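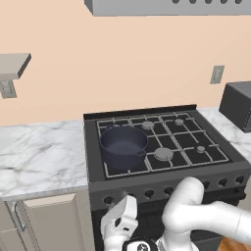 Ximeng Qin: I can reproduce the drop on the knob task with the stock Okoro checkpoint, so please rule out your fine-tune before we look at anything else. Same kitchen, same start pose, success falls by more than half once the render workers are set above one. The policy reaches the panel and then stalls beside a knob or closes on air next to it. Attach your eval config and the commit of the Plisum build.

2 shares · 11 comments

Ticket: knob task success differs between replay and live rollout
Component: Plisum / kitchen suite / evaluation
Status: resolved, follow-up open
Severity: affects reported results

Original report

We are evaluating the co-training recipe (real demos plus simulated demos, one shared policy) on the kitchen suite. The method holds the action head fixed and varies only the share of simulated data in each batch. The claim under test is that a mixed batch beats either source alone on contact-heavy tasks. Pick and place follows the expected curve. The stove knob task does not. Success is flat and low for every mixing ratio, including sim only, where the policy should at least match its own training distribution.

Training set: 586 simulated demos of the knob task after filtering, collected by teleoperation in Plisum, plus the real set from the Avatmont bench. Evaluation: 64 rollouts per checkpoint, fixed seeds, layouts held out from training.

Open-loop replay of the training demos succeeds almost every time. Closed-loop rollout from the same initial states does not.

Expected: sim only near replay.
Observed: sim only near the no-vision baseline.

Config and build hash attached as requested. The fine-tune is ruled out. The stock checkpoint shows the same failure on our machines.

Log

09:10. Checked action normalization. Statistics match between the training loader and the eval wrapper. Gripper channel not inverted. Not the cause.

09:45. Checked control rate. Both run at the same rate, with no skipped steps in the timing log. Not the cause.

10:30. Swapped the language instruction for the exact training string. Small gain, inside seed noise. The instruction names the burner, not the knob, so the policy has to resolve burner to knob by itself. This is hard for a reader of the rollouts too: with the pot on the left of the cooktop, the burner under it is not visible, and the arm blocks part of the knob row from this view. Noted for later. It does not explain the sim only result, as the training demos have the same property.

11:20. Plotted final gripper position relative to the target knob for failed rollouts. The error is not centered on zero. The gripper stops short along the direction of travel, and the offset grows with arm speed. A perception error should not depend on speed. A stale observation would.

11:50. Set render workers to one. Success on sim only returns close to replay. Agrees with the note at the top.

13:15. Logged the simulation step stamped on each image against the step stamped on the joint state. With one worker they are equal. With several workers the image is late by up to 2 steps, and the lag differs between environments in the same batch. The joint state is always current. The policy therefore gets an old picture of the arm and a current reading of the joints, a pairing that never occurs in the demos.

13:40. Asked why pick and place was not affected. Ran the same stamp check there. The lag is present. The object tolerance on that task is wide enough to hide it. A knob on a dark panel, approached from the side, leaves very little room.

14:30. Cause located. The worker pool returns the most recent finished render without comparing its step to the requested one. Patch: block until the stamp matches, raise an error on timeout. Throughput cost is noticeable but acceptable.

15:05. Ulodport reran the suite on their cluster with the patch and several workers. Results match our single-worker run seed for seed.

Effect on results

All knob task numbers produced before the patch are withdrawn. We reran every mixing ratio, 2,018 rollouts in total once the repeated seeds and the stock checkpoint are included. The curve now has the shape the recipe predicts: sim only and real only are close to each other, and the mixed batches sit above both. The best ratio for the knob task holds more simulated data than the best ratio for pick and place. We do not have an explanation for that yet and will not offer one in the report.

The remaining failures are mostly wrong-knob failures. The approach is clean and the gripper turns a neighbor of the target. More simulated data does not reduce these.

Workaround for older builds

Set render workers to one in the eval config. Do not mix results from patched and unpatched builds in one table. Checkpoints do not need retraining, as data collection used a single worker and the stamps in the demo files are consistent.

Comments

Ximeng Qin: Confirmed on the stock checkpoint. Please add the stamp check as an assertion in the eval wrapper as well as in the pool, so the wrapper fails if someone swaps the renderer.

Reporter: Added. It also fires on depth images, which share the pool.

Ximeng Qin: Good. Closing the lag issue. Open a separate ticket for burner-to-knob resolution and link the wrong-knob rollouts there. Include the layouts with cookware on the range, and tag Okoro for the instruction format.

Reporter: Opened and linked.

11 comments · 2 shares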